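Kapitel 5
Die Nachaufnahme des Dialogs

Lernziele dieses Kapitels
Nach der Lektüre können Sie eine Takeliste lesen und selbst anlegen. Sie kennen die üblichen Gründe, aus welchen ein Satz im Studio neu gesprochen wird, und Sie können mit einer Schauspielerin oder einem Schauspieler eine kurze Sitzung vorbereiten. Die Mischung des fertigen Dialogs wird im folgenden Kapitel behandelt.

5.1 Ein Satz, zweimal gesprochen

In dem Spielfilm «Prania» gibt es nach der ersten halben Stunde eine Szene am Hafen. Eine Frau sagt zu ihrem Bruder, dass sie das Haus verkauft hat. Sie sagt es leise und mit dem Rücken zum Wasser. Beim Drehen lief in der Nähe ein Kühlaggregat, welches man nicht abstellen durfte, und der Originalton enthält auf dem ganzen Satz ein tiefes Brummen. Der Regisseur Tane Gilchrist hat den Take trotzdem gewählt, wegen des Gesichts. Im Schnitt blieb er stehen, und damit war entschieden, dass der Satz im Studio noch einmal entstehen musste.

Wer diese Arbeit zum ersten Mal macht, hält sie für eine technische Reparatur. Man hört eine Störung, man nimmt den Satz sauber auf, man legt ihn an die gleiche Stelle. Bei der Szene am Hafen hat dies vier Monate nach dem Dreh stattgefunden. Die Schauspielerin hatte inzwischen eine andere Rolle gespielt, sie stand in einem trockenen Raum ohne Wind, und der Bruder war nicht da. Der saubere Satz war beim ersten Versuch genau synchron und dennoch unbrauchbar. Man hörte eine Person, welche etwas abliest.

Von Anfang an möchte ich deshalb zwei Fragen trennen, die in der Praxis oft vermischt werden. Die erste lautet: Passt der neue Satz zu den Lippen? Die zweite lautet: Passt er zu dem Körper, der ihn spricht? Die erste Frage kann man mit Geduld fast immer lösen. Für die zweite braucht man Vorbereitung, und von dieser handelt der größere Teil dieses Kapitels.

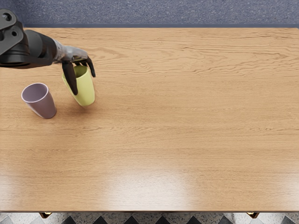

Lorraine Lowther hält diese Trennung für künstlich. Die Lippen seien ein Teil des Körpers, und wer zuerst auf die Lippen schaue, der habe die Schauspielerin schon verloren. Sie lasse in ihren Sitzungen den Bildschirm bei den ersten Versuchen dunkel und spiele nur den alten Ton auf den Kopfhörer. Das Bild komme erst dazu, wenn die Stimme wieder denselben Atem habe.

Dieser Einwand ist ernst zu nehmen, und bei ruhigen Szenen arbeite ich inzwischen ähnlich. Für Anfänger bleibt die Trennung nach meiner Erfahrung aber nützlich, zumindest auf dem Papier. Man muss nach jedem Versuch sagen können, woran er gescheitert ist. Ein Urteil wie «noch einmal, bitte» hilft der Person vor dem Mikrofon nicht weiter.

5.2 Gründe für eine Nachaufnahme

Die Gründe sind nicht alle von gleichem Gewicht. Der häufigste ist der Lärm am Drehort: Verkehr, Generatoren, Schritte auf Kies, ein Kostüm, welches am Ansteckmikrofon reibt. Hier soll man immer zuerst die anderen Takes derselben Einstellung anhören. Oft findet man dort ein einzelnes sauberes Wort, manchmal einen halben Satz, und man kann die Nachaufnahme vermeiden. Diese Suche ist langweilig und wird darum gern ausgelassen.

Der zweite Grund ist eine Änderung der Geschichte. Im Schnitt fällt eine Szene weg, und eine Information, die nur dort gegeben wurde, muss jetzt anderswo gesagt werden. Dann schreibt man einen neuen Satz und legt ihn auf eine Person, die gerade von hinten zu sehen ist oder außerhalb des Bildes steht. In «Prania» erfährt das Publikum auf diese Weise den Namen des Käufers.

Der dritte Grund ist das Spiel selbst. Eine Betonung war falsch, ein Akzent ist verrutscht, oder die Regie wünscht sich im Nachhinein mehr Kälte. Mit solchen Wünschen ist Vorsicht geboten. Die Stimme lässt sich austauschen, die Augen bleiben die alten, und ein Publikum bemerkt den Widerspruch auch dann, wenn es ihn nicht benennen kann.

Einen vierten Grund nenne ich nur der Vollständigkeit halber. Für die Fassung im Fernsehen oder im Flugzeug werden einzelne Wörter ersetzt. Diese Aufnahmen macht man am besten in der gleichen Sitzung mit, am Ende, wenn die schwierigen Sätze schon erledigt sind.
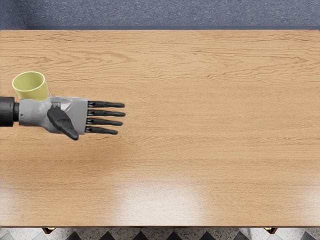
5.3 Die Takeliste

Die Takeliste ist das wichtigste Dokument der Sitzung. Für «Prania» hat die Produktionsfirma Welleck eine Liste mit 804 Einträgen bekommen. Nach dem Anhören der anderen Takes blieben davon 600 übrig, und auch diese Zahl ist für einen Film mit vielen Außenszenen hoch. Die Liste wurde in dem Programm Drunar geführt, man kann sie aber ebenso gut in einer gewöhnlichen Tabelle anlegen.

Jeder Eintrag enthält die Nummer, den Namen der Figur, den Zeitcode von Anfang und Ende, den genauen Wortlaut und den Grund der Aufnahme. Mit dem genauen Wortlaut ist jener gemeint, den man im Film hört. Schauspieler weichen vom Drehbuch ab, sie lassen ein «aber» weg oder wiederholen ein Pronomen, und diese kleinen Abweichungen stehen auf den Lippen. Wer die Liste aus dem Drehbuch abschreibt, verliert in der Sitzung viel Zeit.

Auch das Atmen gehört in die Liste. Ich schreibe es in Klammern vor den Satz: (ein), (aus), (hält). Dasselbe gilt für Schlucken, Lachen und für Geräusche, für welche es keine Buchstaben gibt. Ein Satz ohne den Atem davor klingt später wie eingeklebt.
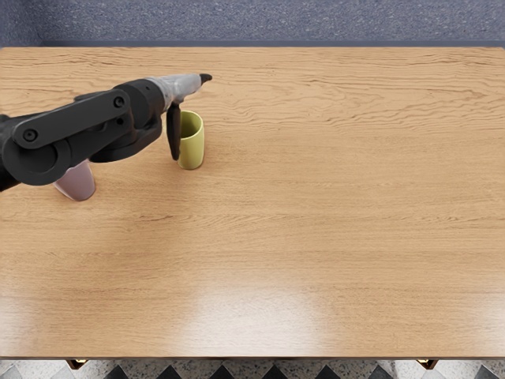
Die Reihenfolge der Einträge ist eine Frage des Geschmacks, aber nicht ganz. Viele Studios nehmen chronologisch auf. Das ist übersichtlich, und die Schauspielerin kann der Entwicklung ihrer Figur folgen. Bei «Tamihana», dem zweiten Film von Gilchrist, wurde dagegen nach Lautstärke geordnet: zuerst die geflüsterten Sätze, dann das normale Gespräch, zuletzt die 21 Sätze aus dem Streit auf der Treppe. Nach dem Schreien ist eine Stimme müde und etwas rau, und zum Flüstern kann man an diesem Tag nicht mehr zurückkehren.

Zwischen beiden Verfahren gibt es einen vernünftigen Mittelweg. Man bleibt bei der Chronologie und markiert die lauten Stellen mit einem Kreuz. Diese werden übersprungen und am Schluss gesammelt nachgeholt. Bitte schreiben Sie das Kreuz in die Liste aller Beteiligten, auch in jene der Tontechnik, sonst wartet dort jemand auf einen Take, der nicht kommt.

5.4 Vor der ersten Aufnahme

Zur Vorbereitung gehört ein Gespräch von wenigen Minuten, noch außerhalb des Aufnahmeraums. Man erzählt kurz, was in der Szene vorher geschieht und wie weit die Personen voneinander entfernt sind. Die Entfernung wird am häufigsten vergessen. Ein Mensch spricht über eine Straße hinweg anders als über einen Teller, und im Studio steht das Mikrofon bei beiden Sätzen an derselben Stelle. 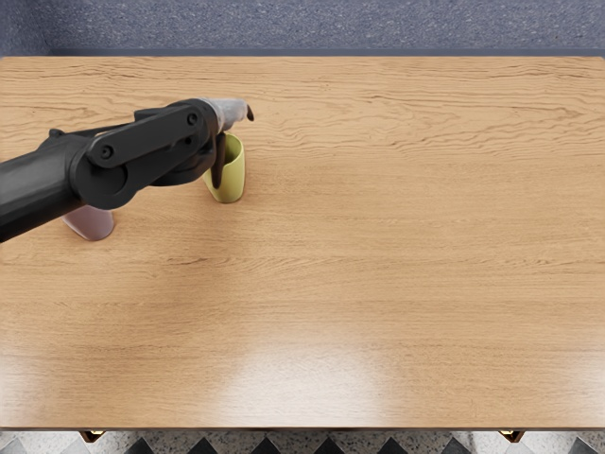 Auch die Haltung soll man besprechen. Hat die Figur beim Drehen gesessen, so setzt man sich auch im Studio. Hat sie einen Koffer getragen, so gibt man ihr etwas Schweres in die Hand, und zwar etwas, das kein eigenes Geräusch macht. Für den Satz am Hafen hat die Schauspielerin am Ende die Schultern hochgezogen und beide Arme fest um sich gelegt, wie gegen den Wind. Es war der siebte Versuch. Er lag anfangs zwei Bilder zu spät, und man hat ihn im Schnitt nach vorne gezogen.

Für die Signale vor dem Einsatz gibt es verschiedene Gewohnheiten. Üblich sind drei kurze Töne, und auf den vierten, gedachten Ton beginnt der Satz. Andere verwenden eine senkrechte Linie, die über das Bild läuft. Man soll die Person fragen, was sie kennt, und dabei bleiben, solange die Sitzung dauert.

Aufgabe zur Vorbereitung auf 5.5
Wählen Sie aus einem Film eine Dialogszene von einer Minute Länge. Legen Sie für eine der Figuren eine Takeliste an, mit Zeitcode, gehörtem Wortlaut und allen Atemzeichen. Vergleichen Sie Ihre Liste mit der Liste einer anderen Person aus dem Kurs, und notieren Sie jede Stelle, an welcher Sie verschieden gehört haben.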